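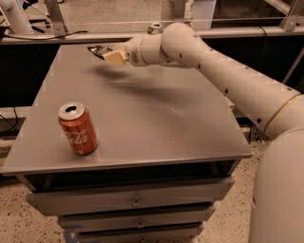
Saturday, June 29, 2024

Bundora cell, right arm. Wrist repeatability and gripper recheck, continued from the last entry.

Started with the arm parked and the drives off. The complaint on the sheet is that picks of upright cans drift toward the base side over a long run, and that the fingers sometimes meet the can off center and tip it. The Kirkau people saw the same thing on their arm in spring and blamed the camera calibration. I wanted to rule out the mechanics first, because redoing the camera takes most of a day and has to be redone again if the wrist gets touched afterward.

Backlash. Held the forearm with one hand and rocked the wrist with the other. Nothing I could feel at the elbow. A slight tick at the last wrist joint, same in both directions. Put the dial indicator on the palm and got a repeatable number, inside the limit on the Etorine sheet but larger than what is written for the left arm. Logged both in the maintenance file under wrist, not under gripper. The old entries are mixed up between the two and I did not have the patience to sort them today.

Screws. Went over the elbow housing and the long link with the small torque driver. One on the underside of the elbow housing turned before the driver clicked. The rest were fine. Cleaned that one, put a drop of the blue threadlocker on it and marked it with paint pen. Leave it alone until the compound has set. I did the slow moves below with it fresh, which the sheet allows at reduced speed only.

Gripper. Took both fingers off. The pads were shiny on the inside faces, more so on the one nearer the base, which fits the story of cans being met off center but doesn't say which caused which. Wiped them with alcohol, let them dry, put them back. The palm had dust packed along the seam where the finger carriers slide. Brushed it out. No grease there, the Etorine sheet is clear about it and somebody had put some on anyway. Wiped off what I could reach.

Finger zero. Closed on the 6 mm gauge pin and the controller read slightly under. Reran the finger zero routine and checked again with the pin, reads 6 now. Did it again after a power cycle and it held. This alone could explain fingers arriving late on one side, since the routine splits the error unevenly when the zero is off.

Wrist zero. Drives on, brakes released one joint at a time from the pendant. Moved the last wrist joint to the witness marks and compared with the stored value. Small difference. Did not write the new value yet. I want to see the same difference on a second day before changing it, because last time we chased it back and forth for a week.

Slow moves. Speed limit at 30 percent, enable switch in hand. Ran the approach over the drawer cabinet with the fingers well above the top and the Coke can standing out on the left part of the surface as the target. Watched the elbow for noise coming up and over. Quiet. Then down to the pre-grasp height and back up, no closing. Did this a few times with the can left where it was, then moved the can toward the middle of the top and repeated.

Use an opened can for this and not a full one. The full ones are heavy enough to hide a bad approach, the fingers push and the can stays put. A light one skates or tips and you see it right away. Rinse it first, please. There was a sticky patch on the top left from somebody's earlier run and it threw off the first slide test until I found it.

Grasp runs. 29 grasps at the two positions, speed still at 30 percent. All closed on the can. Two were visibly off center, both at the far position, both touching first on the base side. None tipped. That is better than what the sheet describes but the sheet was written at full speed, so I am not comparing them. The log is in the shared folder under today's date, Bundora right.

Cabinet. The top is not bolted to anything and the cabinet can be pushed by hand. I checked it against the tape on the floor before starting and it was out at one corner by more than I like. Pushed it back and checked the top with the level. If the cabinet has been walking during runs, then some of the drift on the sheet is just the cabinet. Every pick that touches the top hard will nudge it a little, and opening the drawers does it too. The drawer task people should put it back on the tape when they finish. I wrote this on the whiteboard.

I would like stops on the floor in place of tape. The Tatlı bench has angle pieces stuck down at the corners and their cabinet has stayed where it was put. We have leftover angle in the aluminum bin. Needs an adhesive that comes off this floor without leaving a mark, ask the building people before using the gray stuff.

Cables. Looked over the runs behind the work area. Nothing pinched. The loose ones low down still need tying up, they are out of the reach of the arm but not out of the reach of feet. Did not do it today, ran out of the wide velcro.

Hours. The counter on the controller passed 400 since the last wrist service, so the wrist is due for the regular check anyway. The kit from Etorine has the shims and the seal but not the small cover gasket, which is a separate part. Order that first. Doing the wrist without the gasket means reusing the old one, and the left arm's old one tore on the way out.

State I left it in: arm parked up, fingers open, drives off, brakes on. Speed limit left at 30 percent with a note on the pendant. Please don't raise it before the elbow screw has been rechecked. Stored wrist value unchanged. Finger zero changed, old value written on the inside cover of the binder in case anyone wants it back.

Still to do:
Recheck the elbow screw with the torque driver, paint mark should line up.
Repeat the wrist witness mark reading on another day, cold start, before any other moves.
If the reading agrees, write the new value and rerun the same two can positions.
Full speed run after that, same can, same positions.
Camera calibration only if the off-center touches are still there at the far position.
Order cover gasket. Plan the wrist service for July, one full day plus the morning after.
Floor stops for the cabinet.
Velcro.

One more thing about the far position. Both bad touches came with the elbow high and the wrist turned nearly to its limit. There is another arm posture that reaches the same spot with the elbow lower, and the planner picks between them more or less at random. I fixed it to the low one by hand for a couple of extra moves, without grasping, and the approach looked straighter. Not counted in the log. Worth trying properly before anyone touches the camera.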